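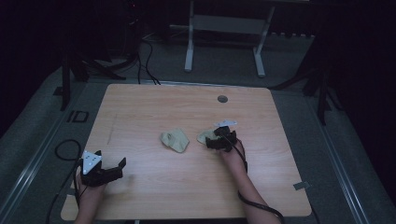 Vikach Laundry & Linen Club – tips page

Folding small stuff on a table

Right, the socks and cloths page, as promised back in February. Quick one. Most of us fold the big things fine and then chuck all the little bits in a drawer and hope. Small things need folding too, takes about 12 minutes for a normal wash if you don't stop to watch the telly.

Cloths first. Never fold from the heap. Pull them out one at a time, put them down separate from each other, a bit of table between each. Two scrunched up cloths the same colour look like one cloth when they're touching and you end up folding the pair together. Done it. Beige ones are the worst for this.

Then:
- find a corner, any corner
- shake once, hard
- lay down, smooth from the middle out
- fold in half, half again, stop there

Don't iron dusters. Life's too short and they go straight under the sink anyway.

Clear the table before you start. Properly clear, not pushed-to-one-end clear. Wipe it, dry it, run your palm over it for crumbs and rough bits. Light wood shows up dark fluff nicely but pale fluff vanishes on it, so feel as well as look. If the top has a snaggy patch put an old pillowcase over it, specially for anything knitted.

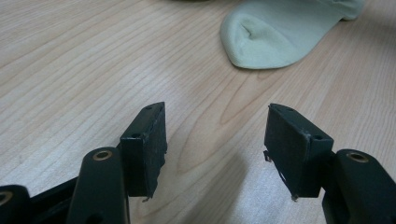
Socks, laying out

One sock at a time. Flat, on its side, heel sticking out to one side the way it wants to go. Don't try and squash the heel into the middle, you'll get a lump and the lump stays. Toe pointing away from you, on the slant is fine if that's how your arm goes.

Ankle socks are fiddlier than long ones becuase there's hardly any cuff to get hold of. Leave the foot loose. No pulling. Little creases by the heel are just how it's knitted, smooth them with the flat of your hand and leave be.

Pale colours (mint, lemon, that washed out pink) keep together in the wash. One black sock in with them and you've got eight grey ones.
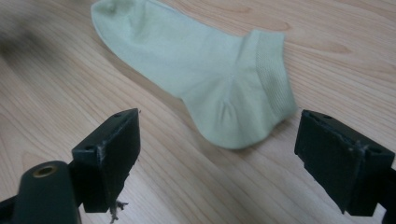
Socks, picking up and folding

Hold it both ends. Toe in one side, ribbed cuff in the other, then lift or turn. Grab by the middle and it just flops and you're back to flattening it out again.

Grip the rib, not the very edge of it. The edge is what goes wavy after a few months of yanking.

For a pair: one on top of the other, heels matching, toe up to the cuff, fold again if it's a long sock. Stand them up in the drawer in a row. DON'T ball them, the outside cuff gets stretched round the lot and that's the one that ends up round your ankle.

Odd ones go in the odds bag. Two months in the bag, then it's a duster.

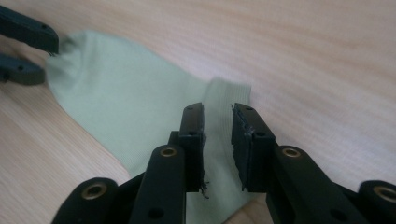 Mint sock, held at the toe. Cuff end nearest.

Drawer bits

Polik dividers from the swap shelf are good, the 6 slot ones fit a normal bedroom drawer. The Araya boxes are nicer looking but too tall, drawer catches. Shoebox lids do the job for nothing.

Anything past mending goes in the Wastine sack by the door, clean and dry please. Not the odds bag, thats separate.

Tea towels next time, and fitted sheets if I can face it.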